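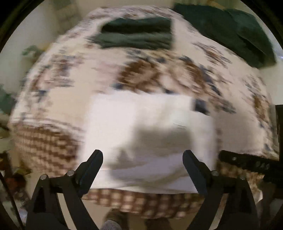
Towels on the bed, with a floral quilt underneath.

Small-boat cruisers have been asking for it for years, and now they're getting it: Ornadano, the yard best known for its trailable day sailers, has a proper coastal cruiser in build. She's called the Kallorstead 37, she has a lifting keel, and the first hull comes out of the shed in August.

If you've ever sailed an Ornadano you'll know why that has got people talking on the pontoons. The yard's boats have always been a joy on the helm, light and quick to answer, but until now the biggest of them gave you little more than a cuddy and somewhere to put the sandwiches. The new boat is a big jump. She's 37 feet on deck with three cabins, standing headroom through the saloon and a galley you could really cook a roast in (the oven is on gimbals, and it's a decent size).

The keel is the clever bit. It swings up into a low casing under the saloon table, leaving the boat drawing just 90 centimetres, so all those creeks and drying harbours you normally have to sail past are suddenly open to you. Twin rudders mean she'll sit upright on the mud while you put the kettle on. Lifting takes a hydraulic pump worked from the cockpit, and there's a hand pump as a back-up, stowed in the port locker where you can reach it without emptying the whole boat.

We had a look round the bare hull at the Stondale yard and came away very impressed. The laminate work is lovely and tidy, every seacock can be got at, and the chain locker is deep enough that the chain should fall without someone having to lie on the forepeak berth and push it about. The side decks are wide too, with a good high toe rail. Anyone who has gone forward in a lumpy sea to sort out a jammed furler will be pleased to see that.

Sails come from Onyeka, who have drawn a fully battened main and a small self-tacking jib as standard. A bigger overlapping genoa is on the options list, and so is a furling code sail that sets from the stub bowsprit. We'd be very tempted by the code sail! With a shoal-draught boat you'll often be creeping along in light air close under the land, and a bit of extra cloth up front makes those afternoons a lot more fun.

Under the cockpit sole goes a 3-cylinder diesel with a shaft drive, and the yard is also looking at an electric version, though there's no date for that yet. Tanks hold plenty for a fortnight away, and the holding tank can be emptied by gravity once you're well offshore.

Hull number one will be shown afloat at Stondale later in the summer, with short trial sails for anyone who books ahead. A place costs £800 as a deposit against an order, refunded in full if you decide she isn't for you. Open viewing alongside is free, starts at 10am and needs no booking, just bring soft-soled shoes.

Build slots for next season are already being filled. We've put our name down for a sail and will have a full test report as soon as we've had her out in a decent breeze.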